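L'évier du fond, ou l'art de bien laver ses pinceaux

Dans un atelier partagé, on vous montre d'abord les grandes tables, la lumière, les étagères de papier. À Skultbridge, j'ai demandé à voir l'évier ! C'est là que tout le monde finit par se croiser, manches relevées, et c'est là qu'on apprend le plus de choses sur la couleur.

L'atelier occupe une ancienne halle de 291 mètres carrés, rue Treloar. On y peint, on y imprime, on y colle, et l'on s'y salit avec un bonheur évident. Depuis l'ouverture, en avril, presque 1000 personnes ont poussé la porte, et toutes ont eu, à un moment ou à un autre, un pinceau à rincer. Or un pinceau mal rincé est un pinceau perdu. L'acrylique sèche au ras de la virole, les poils s'écartent, et le joli filbert à 60 euros part rejoindre les outils à colle.

La méthode maison tient en peu de gestes. On essuie d'abord, longuement, sur un chiffon ou du papier journal (la peinture qui reste dans le chiffon n'ira pas dans les tuyaux). On rince ensuite à l'eau tiède, poils vers le bas, puis on frotte doucement au savon de Zesance, un pain vert qui sent le laurier et dont je suis repartie avec 2 morceaux dans mon sac. On recommence jusqu'à ce que la mousse soit blanche. Enfin on redonne sa pointe au pinceau entre deux doigts et on le couche à plat.

Pour la cuve, pas de poudre à récurer : une éponge ronde et rose, de l'eau, du savon, et le blanc s'en porte très bien. Autour, le plan de travail moucheté de noir et de blanc est un choix merveilleux pour des peintres, parce que les petites éclaboussures s'y fondent en attendant le coup de chiffon du soir.

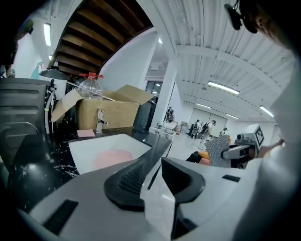

J'aime aussi ce qui s'accumule près d'un robinet dans ce genre de lieu : un carton ouvert, une bouteille en plastique vide à bouchon rouge, un vaporisateur bleu un peu plus loin. Une bouteille vide, ça sert toujours, pour diluer une encre ou arroser la menthe.

Le cahier Lurkier, petit guide d'entretien que l'atelier imprime lui-même, consacre quatre pages aux brosses à vernis. Je l'ai lu d'une traite dans le train du retour, et le soir même je sortais mes vieux pinceaux du tiroir.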